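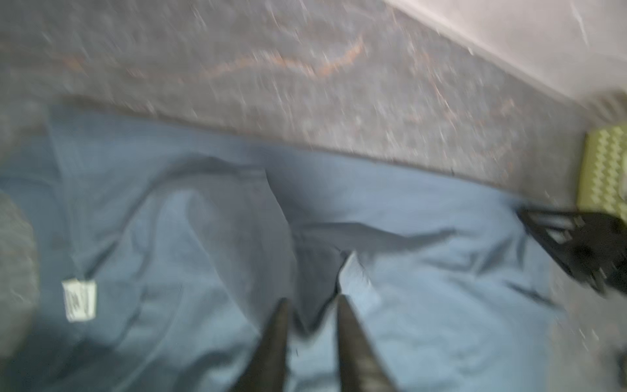 Re: [omeo-house] Sheets, floor, hot water, the lot

29 November 2019

Sorry for the slow reply all, been flat out. Answers in between the quoted bits, then some new stuff at the bottom. Please read to the end this time, the bin question is in there.

> Hi everyone, we had the house at Omeo for four nights and had a
> great time but a few things to pass on. First, linen. We ran out of
> double sheets on the second night and ended up using the singles
> pushed together. Is there meant to be a spare set somewhere?

Yes. Top of the hall cupboard, behind the doona bags. If it's not there somebody has taken it home to wash and it hasn't come back. Check your own cupboards please. Light blue set, plain, bit faded from the line. I'd rather have it back crumpled than not at all.

Also while I'm on it. Wash what you use. If you can't get it dry before you go, take it with you and post it or drop it at the next handover. Do NOT fold it up damp and put it back. We lost two good doona covers to mildew last winter that way.

> Second, hot water. It was fine for the first two showers then went
> cold and took until lunch to come back. Is it the thermostat or is
> the tank just small?

Bit of both. The tank is small, always has been, fine for 4 people and hopeless for more. But it shouldn't take till lunch. I rang Koster, they put it in, and they reckon the bottom element has gone. They can come up in a fortnight. Quote is $748 fitted, which I thought was steep but the other mob didn't even ring back. Unless I hear howls I'm saying yes to Koster.

Until then, short showers, do the dishes at night, don't run the washing machine on warm.

> Third, what are we supposed to clean the new floor with? There was
> a bottle of vinegar spray under the sink and we used that before we
> saw your note saying not to.

Don't panic, one go won't kill it. But no more vinegar. No lemon stuff either, and not the pink bathroom spray. I should of thrown that bottle out myself. Warm water, a tiny squirt of plain dish soap, mop wrung right out. Dry it with an old towel if you can be bothered, it goes streaky otherwise.

And can people please tell me when they think they've chipped or stained it! Twice now I've had a message about a "rust mark" and a "crack" and both times it was just the pattern. I know it's confusing. Go by feel, if your fingernail doesn't catch then it's the pattern. If it catches, let me know and tell me which room.

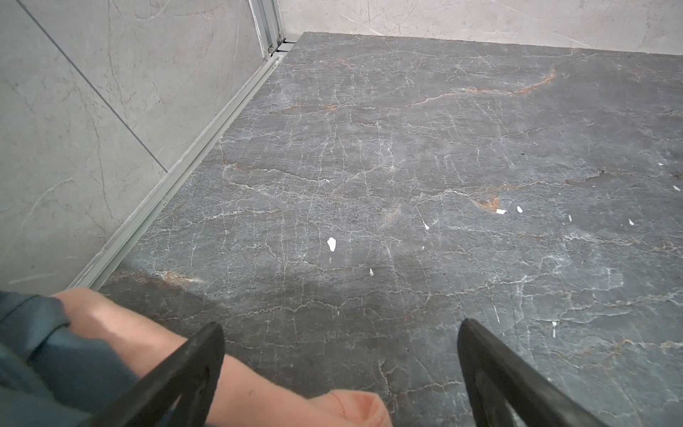 The floor. Orange streaks and white veins are all part of it.

> Last thing, the wood heater smoked a lot when we lit it. Is the
> flue due for a clean?

Was done in autumn so I doubt it. More likely the damper. Pull it ALL the way out before you light, leave the door open a crack for 15 minutes, then close up and push the damper in halfway. Small kindling. Wood from the left side of the stack, the right side is this year's and too green. If it still smokes after that, write it in the book and I'll get someone up.

OK new stuff.

Bins. The Doder people have changed the pickup and I can't work out their letter. Does anyone know if we still put the recycling out at the bottom gate or is it up at the road now? Last lot sat there till the birds got into it.

Booking sheet. I've moved it over to Pronotden becuase the old spreadsheet kept eating people's names. You should all have a link. If you can't get in tell me and I'll put you in by hand, no drama. Summer is filling up so get your weeks in.

Money. Kitty is low. If everybody could put in $100 before Christmas that covers the hot water and the slashing with a bit over. Same account as before. Put your surname on it or I can't tell who's who.

Mice. They're back. All food in tins or the plastic tubs, including the flour, including tea bags. Traps are in the laundry, peanut butter works better than cheese.

Key safe. Same code. Scramble it after, found it sitting open last time I was up.

I think that's everything. Will send round the date for the working weekend when I've got one, bring gloves and a rake. Reply to the list and not just to me please, so I'm not writing the same thing out over and over.

Gotta run, cheers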